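I'd come to Firnel expecting a thick binder of rules, and got a laminated sheet with 15 lines on it. "It was 25 until January," the safety lead told me, pouring tea. "People stopped reading at line six, so we cut it."

She writes the house rules for home-help robots on the Turkell project, mostly laundry and tidying, and she's wonderfully blunt about them. Rule one is that a person stays within reach of the stop button whenever the arms are powered. Always? "Always. If you want a biscuit, you switch off first."

What about the published standards, I asked – aren't they enough? She pulled a face. "They're good, and we follow them. But they're written for people who've got space, and a fence, and a painted line on the floor. Try painting a line in somebody's utility room!"

So her sheet is full of small, homely things. Keep 2 metres back unless you're the operator. Check the cables before every run, by hand, from the base right up to the gripper. Half speed near a doorway.
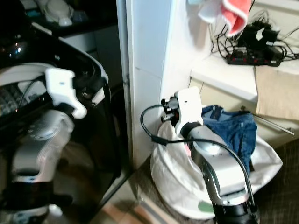

"Doorways are what I lose sleep over," she went on. "Someone comes round the corner with a cup of coffee and there you are." Her team now calls out before each run, and again when the arms are parked, which felt daft for the first week (her word) and then didn't.

I asked what she'd add if she had a spare line. She thought about it for ages. "Tie your hair back. I can't believe that one's still not on there."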